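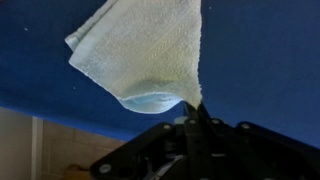
## Laundry robot gets its open day, and the iron stays on the bedside table

Visitors to the Vuvent workshop in Nelitdale were promised a look at "the end of laundry day" this month. They got a bed, a bedside lamp, an ironing board and a pair of white robot arms, one of which spent most of the afternoon picking up a small piece of cloth and putting it down again.

The open day was the first time Vuvent has let the public see its cloth-handling project, which it has been talking up since January. The company says the system will one day sort, smooth, iron and fold household washing in an ordinary bedroom, without the room having to be rebuilt to suit it. That last part is a large claim, and the demonstration did little to settle it.

We were let in thirteen at a time. The room had been done up to look lived in, with checked bedding, pillows, blinds at the window and a lamp on a wooden bedside table. Apart from the arms it could have been a spare room in any house in the area. The arms take up a good deal of space, though, and one of them stands on a metal frame that few people would want to walk round on the way to bed.

Cayetano Valcárcel, who leads the project, gave a short talk before each session. He speaks well and he did not hide from awkward questions, but he was quick to move from what the arms can do now to what they will do later. Several times I had to ask which of the two he was describing.

What they can do now, on the evidence of the session I sat through, is take hold of cloth. The gripper has two slim black fingers that close on a corner or a fold. Terry towelling seemed to suit it well enough. Once the fingers had hold of a corner, the grip looked firm, and Valcárcel was plainly pleased with it.

"People laugh at a robot holding a towel," he said. "A towel has no fixed shape. Every time you let go of it, you have a new problem. If we can find the corner and keep it, the rest follows."

The rest did not follow while I was there. After the towel came a thinner cloth, and here the going was harder. The arm came down, closed its fingers, rose a little way and let the cloth slip. It tried again. On one of the later goes it got a proper hold and drew the cloth along the board, and there was some polite clapping. The cloth was still creased when it stopped.

The session took the best part of an hour. A woman in our group said she could have done the whole family's school shirts in that time, and she looked as if she meant it. 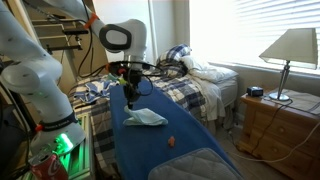

Speed was the thing most people asked about. Vuvent's handout gives a target of six minutes to smooth and fold a bath towel. Valcárcel confirmed that this is a target and that the system has not reached it. He would not say what the present figure is. He told us that the team is working on "getting the right answer first", and that going faster would come after.

That is a fair way to go about research. It sits less well with the rest of the handout, which talks of a trial in homes in Bonovville and gives a proposed rental price of £596 a month. No household has signed up yet, and Valcárcel said the price might change. It seems early to be quoting one at all for a machine that has yet to fold a towel in front of the public.

There is also the question of the iron. It is the first thing anyone thinks of when they see an ironing board, and nobody in our session saw it used. Valcárcel said the arms would not be run with a hot iron while visitors were in the room, on safety grounds, and I would not quarrel with that. I asked whether they had been run with a hot iron at any other time. He said the team had done "some work with a cold one".

A cold iron is a good place to start. It will not take the creases out of a shirt, however, and the leaflet handed to us at the door has the word "ironing" in its first line.

### Who is it for?

Vuvent's answer is older people and those who find housework painful or difficult. This is where I would most like to be proved wrong. Wringing, lifting and standing at a board are real troubles for many people, and a machine that took them on would be welcome in plenty of homes.

But the machine we saw needs someone near it. A member of staff stood beside the board throughout. When the cloth slid too far towards the edge, she moved it back. When the arm stopped for reasons that were not explained, she went to a laptop and it started again. I asked whether a person living alone would be expected to do the same. Valcárcel said that the home version would look after itself and that if it got stuck it would call for help over the internet.

Who would answer the call? He said a support desk would, run by Esquivel, the firm paying for part of the work. And would the person at the desk be able to see into the bedroom? "Into the area of the board," he said, and then, after a pause, "with permission."

Nobody from Esquivel was there to say more. I have since sent the firm a list of questions about what would be recorded, how long it would be kept and who could look at it. It replied that it was "excited by the potential of the project" and would be happy to talk when there was a product to talk about.
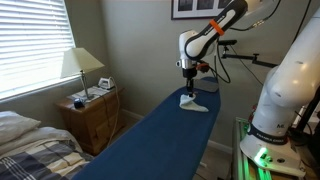
Some visitors came away happier than I did. A retired machinist told me he had spent his working life trying to stop cloth from moving where it shouldn't, and he thought the gripper was a clever bit of work. He stayed on for a second session to watch it again. Two students from the college were keen on the arms themselves and wanted to know how they were taught each movement.

The answer to that was the most useful part of the day, and I wish more time had been given to it. According to Valcárcel, a person guides the arm through a job over and over, with different cloths lying in different ways, and the system learns from the record of all those tries. He was open about how slow this is. Cloths that look much the same to you or me can behave differently once they are picked up, and a change in the light from the window can be enough to put it off.

So I asked how much of what we had watched was the machine working by itself. Some of the towel session was, he said, and the thin cloth was "a mixture". He did not say which parts of the mixture were which, and there was nothing on show to tell us. A small sign or a light by the board would have done the job. Without one, people who clapped may well have been clapping a member of staff.

I put that to him as well. He took it in good part and said they would think about it for next time.

### What happens next

Vuvent plans another open day at the Nelitdale workshop later in the year, when it hopes to show a full fold from start to finish. Valcárcel would not promise ironing. The Bonovville trial is still on the company's list, with no start date, and the firm says it will write to people who left their details at the door.

Anyone who goes should ask before the session begins who is driving – and should keep asking as it goes on. The talk is worth hearing, there is tea afterwards and entry is free. The workshop is up a flight of steps with no lift, which several of the older visitors found hard going and which the company says it is looking into.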